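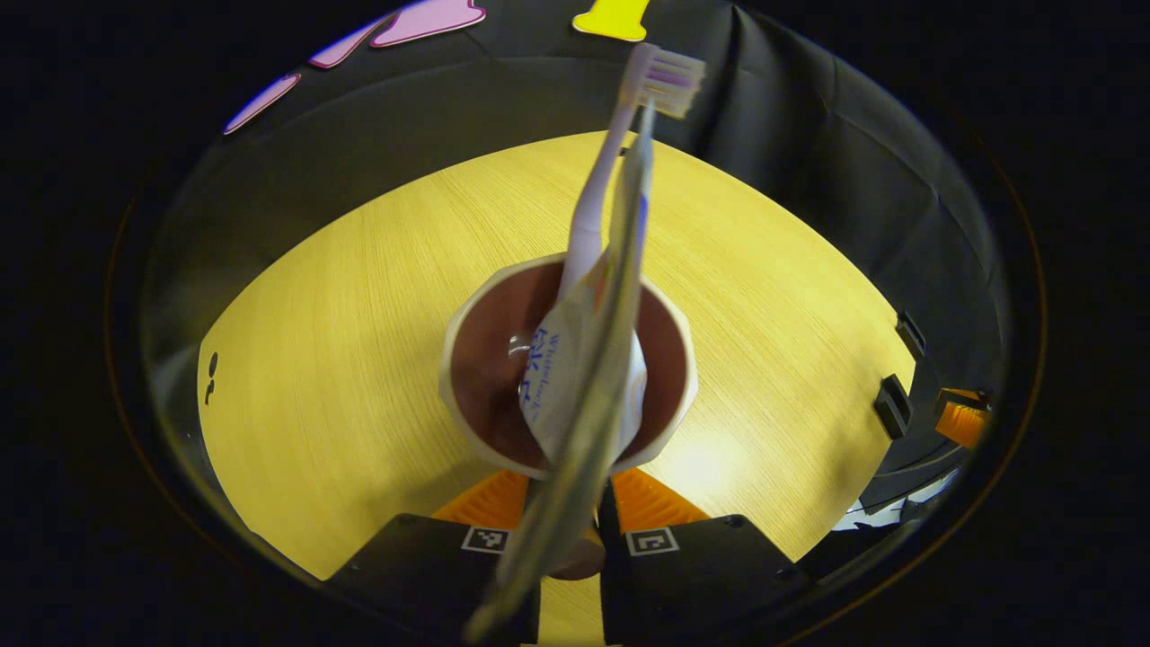
How many times must a person show a task before the robot can try it alone?

For a small table task we ask for 200 good showings, and for a task with soft or slippery things we ask for more.

Reading time: 2 minutes

Since December our group at Jundach teaches the robot by hand. Before, we sat with two joysticks and drove the arm from the next room. It was slow, and the people became tired in the wrists. Now the person holds a gripper tool in the hand and does the work at the table – the tool has a camera on it and keeps the picture and the movement together.

The present task is the bathroom cup. A toothbrush and a tube of toothpaste stand in a white cup, and the fingers must close on the tube without pushing the cup over. It sounds easy. For the first days many of us gripped too fast and the cup went with the tube.

We have 391 recordings of this task, and 200 of them passed the check by Iona Jardine. She throws out every one where the hand stops to think in the middle, because the robot will learn the stop also. Please move slowly, but do not wait.

Two requests for those who record at Darau. Keep the square markers on the fingers clean, and begin each showing from a different side of the table. The Sutherland room is free for practice in the mornings, and the key is with Fukora reception.

Comments

Marit: Can left-handed people record too? I always come to the cup from the other side.

Iona Jardine: Please do, we have too few of those.

P. Osei: I miss the joysticks a little. My wrists do not.

Teo: Is there a list of the next tasks? I would like to try the one with the folded towel.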